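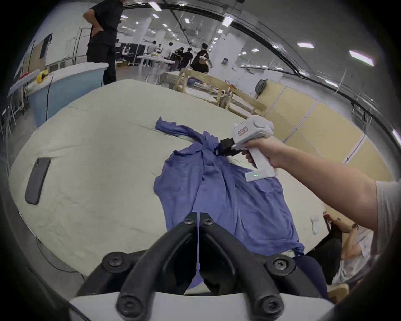 Where Do Our Clothes Go? A study of mending and passing on in one neighbourhood

Project report by Debashish Bhuiyan
Supervised by Huguette Maillard
Submitted 28 January 2020

1. How I came to choose this subject

My grandmother kept a biscuit tin of buttons on top of the wardrobe, and when I was small I was allowed to tip it out on the carpet on rainy afternoons and sort them by colour. I mention it because when Mrs Maillard asked us last May to think of something from everyday life that we would be happy to spend months on, the tin was the first thing that came into my head. Hardly anyone my age that I know has a tin like that, and I wondered what people do now when a button comes off a shirt (I had my suspicions, being guilty myself).

My first plan was to look at the whole life of a garment, from cotton field to dustbin. Mrs Maillard very kindly let me talk about this for most of a lunch hour before suggesting I might like to finish before I turned thirty. So the report is only about the last part, after a piece of clothing has stopped being somebody's favourite.

2. What I did

I spoke to people in 15 households on and near Jerkell Road, where I live. Some are neighbours I have known all my life and some I had only ever nodded to at the bus stop, and I would like to thank all of them for the tea. I asked everyone the same 5 questions, about what they last mended, what they last gave away, what they last threw out, who taught them to sew, and whether they had anything waiting to be repaired at the moment. I let people wander off the point as much as they liked, and a good deal of the best material came from the wandering.

I also spent 3 Saturdays at Mridha Alterations, the little shop next to the chemist, and had a long conversation with the manager at Civetti, who sell second-hand clothes by weight.

3. What people told me

Almost every household had a mending pile, although it went by many names. One family calls it "the hospital". Another keeps theirs in a suitcase under the stairs, and when we opened it together we found a school blazer belonging to a son who now has a child at school himself. Trousers needing a hem were very common, and so were shirts that had lost a button or gone at the collar.

Older people had mostly learnt to sew from a mother or aunt. Younger people had mostly learnt from a video, or at school, or had not learnt. I had expected the younger ones to be less bothered about waste, and I was wrong about that. Several of them felt quite bad about throwing things out and simply didn't know where to begin. One said she was frightened of making it worse, which I understood completely, having once sewn my own cuff shut.

The price of repairs came up again and again. A new zip at Mridha can cost more than a cheap pair of jeans, and the shop knows it. The customers who come anyway tend to bring things they love, or things that fit, and I was told that a pair of trousers that really fits is worth any amount of trouble.

At Civetti I learnt that plain shirts in dark colours sell quickly and that anything with a stain is sold on for rags. The manager had no time for people who donate dirty clothing and told me so at length.

4. Things that went wrong

I lost the notes from my second interview on the number 5 bus and had to go back and ask for it all again, and I was given cake. My written questionnaire was a failure. It was far too long and I got very few back, so I have left it out. I also realise that people who agree to talk about mending are likely to be people who mend, and my results probably lean that way.

5. What I would do next

I would love to see a mending table at Flener Hall on the same afternoon as the book swap, with somebody patient on hand for the beginners. Four of the people I interviewed offered to come, and Mr Mridha has said he would lend us thread. I have written to the hall to ask about dates and am waiting for an answer.

Thanks

To Mrs Maillard, for reading every draft. To my neighbours, and to my grandmother, who has now given me the tin.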